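Chapter 8
Friction: The Force That Lets You Get Anything Done

Try to walk across a frozen pond in smooth-soled shoes and you will learn a lot of physics in a very short time. Your foot pushes back, the ice offers almost nothing in return, and down you go! On a sidewalk the same push sends you forward without a thought. The difference between those two walks is the subject of this chapter, and I think it is one of the most enjoyable subjects in the whole book, partly because you can test nearly all of it with things already in your kitchen.

Friction is the force between two surfaces that resists sliding. It acts along the surfaces where they meet, and it comes in two main kinds. Static friction acts while the surfaces are not sliding past each other. Kinetic friction acts once they are. Anyone who has shoved a heavy bookcase knows the two kinds by feel — you push and push, nothing happens, and then all at once it lets go and moves along with less effort than it took to start.

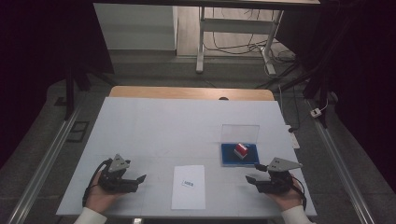
Static friction has a wonderful habit of matching you. Push on the bookcase with a force of 40 newtons and, if it stays put, the floor pushes back with 40 newtons. Push with 110 newtons and the floor may answer with 110. There is a limit, of course, and when your push goes past it the bookcase slides. We write the limit this way:

maximum static friction = coefficient of static friction × normal force

The normal force is how hard the two surfaces press together. On a level floor, with nobody lifting or leaning, it equals the weight of the object. The coefficient is a plain number with no units, and it depends on the pair of materials. Rubber on dry concrete has a high one. Steel on ice has a very low one. Notice the word "pair" — it makes no sense to ask for the coefficient of rubber alone.

Key terms in this section: static friction, kinetic friction, normal force, coefficient of friction.

Something is missing from that equation, and students are often surprised by it. Area isn't there! Lay a brick on its wide face or stand it on its end, and in our simple model the limit is the same. The reason hides down at a scale too small to see. Surfaces that look smooth are covered in tiny bumps, and two solids touch only where the bumps meet. Stand the brick on end and fewer bumps are available, but each is pressed harder, so the true area of contact stays nearly the same. 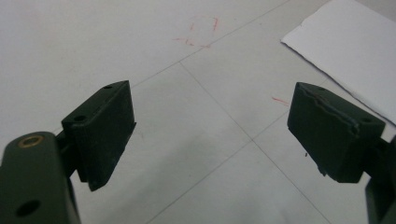
Soft materials bend this rule, and so do sticky ones. A rubber tire is a good example of something that needs a better model than ours, and we will come back to tires in Section 8.4, where we follow a delivery truck down the long grade outside Negussie. For now, keep to hard, dry surfaces and the simple model will serve you very well.

Try it yourself. Set a coin on a hardcover book and raise one edge slowly until the coin slides. Measure the angle of the cover at that moment. The tangent of the angle is the coefficient of static friction for your coin and your book, and you found it without a scale. Now tape a second coin on top of the first and try again. Before you do, write down what you expect.
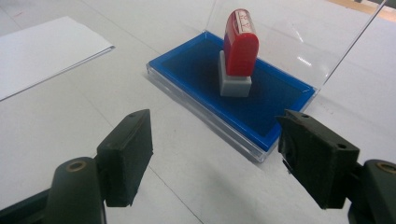
Kandeo, working through an early draft of this section, objected that two coins weigh twice as much and so ought to hold on twice as well. It is a fine objection, and half of it is right. The friction limit does double. So does the pull of gravity down the slope, and the angle comes out the same, give or take the wobble in your hand.

Work through Questions 1 to 4 before going on to Section 8.2, and save your coin angles, as you will need them there.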